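# Esar disassembly gallery

Last updated Oct 10, 2022

Esar is our project on taking apart used desktop computers with a robot arm. The work is done at the Hinum lab, with part scoring handled at Plollholm. This page collects short notes on the stages of the study. The paper has the full method and the tables.

We logged 1667 removal attempts across 35 cases. Each attempt got a time limit of 50 seconds, and the operator could stop it at any point. An attempt counted as a success if the part left its slot and landed in the right holder with no visible damage to the contacts.

## Working inside the case

The tower lies on its side with the side panel off, so the arm can come straight down on the motherboard, the graphics card and the drives. Memory was the first target in every run. It has a simple shape and a clear pull direction, but the gap between neighboring slots is tight for two fingers.

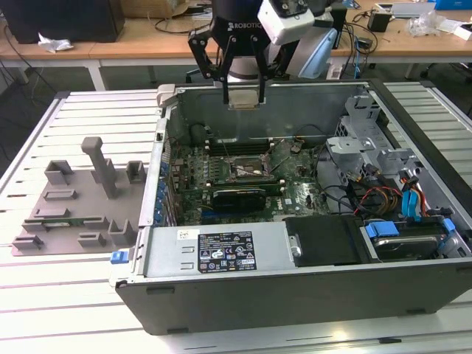
## The fixture plate

The gray plate to the left of the computer is 3D printed. Its holders are open or slotted, and a thin green circuit board strip fits one of the slots. We went through two versions. The first had shallower slots, and strips placed at a slight angle tended to tip out when the arm backed away. The second is the one used for all the logged attempts.

## Cables

Loose cables caused more stopped attempts than any other single thing. The Figueroa planner treats each cable as a soft zone to stay out of, which works well when the cable stays put. When a finger drags one along, the zone is wrong until the next scan. We now scan again after every part that comes out - this adds time, but stops are down.

## What carries over

The policy trained on memory moved to expansion cards with little extra data. It did not move to drives. Caddies need a latch pressed before anything slides, and we treat that as a separate skill. The drive runs are still being scored and are left out of the totals given here.

## Files

The logs, the plate files and the scoring sheet will be posted in December. The plate prints in one piece on a large bed. Smaller printers will need the split version - it bolts together from below.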